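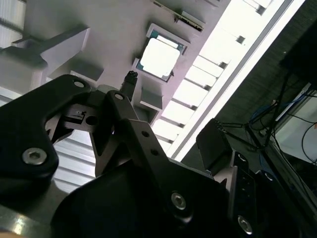

Is our processor-fitting demo worth anything, or have we just taught an arm to repeat itself?

Posted by Yao-tsung Poon
Student projects and clubs
13 January 2021

I'm in the robotics club at Pilbridge and our entry for the Trurkent student challenge is a robot arm that builds part of a PC. The bit we chose is fitting the processor: take the chip out of its holder, carry it over to the motherboard, set it down in the socket. We have been at this since September and I've gone from being keen on it to wondering whether it's any good at all.

My trouble is that the rest of the team say it works, and I don't think we've shown that. The arm goes to the same place each time because we told it where the place is. The chip holder stays in one position on the bench, the computer case stays in another, and before each run somebody lines the case up by eye. If it doesn't go in, the case gets a nudge and we go again. Those runs don't get written down. The ones that do get written down are very impressive.

We have a camera at the wrist, so in theory it can look at what it's doing. In practice we use it to watch on a screen and shout. Hsu, our programmer, wants to train something on recorded runs so that it finds the socket by itself, and the sums he's done say 2000 recordings would be nice to have. We have almost 40. I asked where the other ones were coming from and was told we'd "see how it goes".

The judges also want a written report and I'm the one writing it. I don't want to put "the robot installs a processor" if a fair-minded person would read it and say it doesn't.

So: what would count as a fair test for something like this? Is it sensible to try for the learning approach with so few recordings? And has anyone got chips to go in straight with an ordinary two-finger gripper? Ours holds it well enough, but when it lets go I'm never sure the chip has gone where the fingers were.

The board is a Dell one, still in its case, memory slots on both sides of the socket. In the view below the metal frame over the socket is up and the fingertips are closed just over the lower right of it, to give an idea of how much room there is (not a lot).

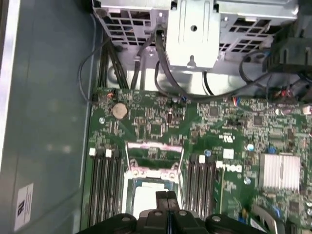
Fung-ping Siu

I helped judge a school version of this sort of thing for a few years and I'd have been glad to get a question like yours from an entrant. Mostly we got a video with music on it.

A fair test first. Decide how many runs you will do before you start, and write down every one of them, including the ones where somebody sneezes and knocks the bench. Twenty is plenty for a club. Decide beforehand what a success is too. I would say the chip is sitting flat in the socket the right way round, nobody has touched anything between pressing go and the arm backing off, and somebody who isn't on the team agrees. If you leave the definition until afterwards it will drift in your favour, it always does.

Then move things. Shift the case a few millimetres between runs, and turn it slightly, by an amount picked out of a hat so that the person setting up can't be kind to the robot. If the arm still gets it in, you have something that finds a socket. If it fails the moment the case moves, you have an arm that plays back a path, and you should say so in the report. I would not mark you down for that. Plenty of real factory machines play back a path and put a good deal of money into making sure the part never moves. What I'd mark you down for is calling one the other.

Which brings me to a dull suggestion. Before anybody trains anything, make a stop for the case. Two strips of something screwed to the bench so that it pushes into a corner and sits in the same place every time. You've described lining it up by eye, and I suspect a good share of your failures are that and nothing cleverer.

On the 2000 recordings, I'd ask Hsu where the number came from. Sometimes these figures are lifted from somebody else's project with a different arm and a different job. You might do something useful with fewer if the task is narrow, and you might get nothing useful out of more if every one of them has the case in the same position. Recordings of the same thing over and over don't teach it what to do when the thing moves. I'd want to see the position changed in the ones you have left to make.

One thing from your second picture. The middle of the socket is a white glare with no detail in it at all. If that is anything like what the software is going to be given, then it can't see the very part you want it to find. Turn the exposure down or move whichever light is bouncing off it. I'd do that before recording even one more run, otherwise you'll be collecting pictures of a bright rectangle.

As for letting go of the chip - open the fingers slowly, and by the same amount on both sides if your gripper allows it. If one lets go first it will drag the chip. Film it side-on with a phone and you'll soon see. Please don't let it press down hard to make up for a crooked drop, whatever sort of socket you've got. Use a dead processor and a dead board if you aren't already.

zemach

just get a suction cup. grippers are rubbish for flat things. we did ours with suction and it worked 5 times out of 5

Yao-tsung Poon

Thanks both. The corner stop is so obvious that I'm a bit cross. We'll make one this week, and I've asked for the lights to be looked at.

Zemach, were those five in a row, or the five you kept? I'm not being rude, it's the same thing I keep asking my own lot. Also, did you move the board in between?

zemach

in a row i think. board was taped down

Fung-ping Siu

Suction is a reasonable idea and worth a try if you have the time, but five goes with the board taped down tells you very little about either method. Do the same twenty runs with each, moved by the same amounts, and put both tables in the report. If you've only time for one, I'd stay with the gripper you know and spend the three weeks or whatever is left on the stop and the lighting.

And put the failures in. A sentence each on what went wrong will do.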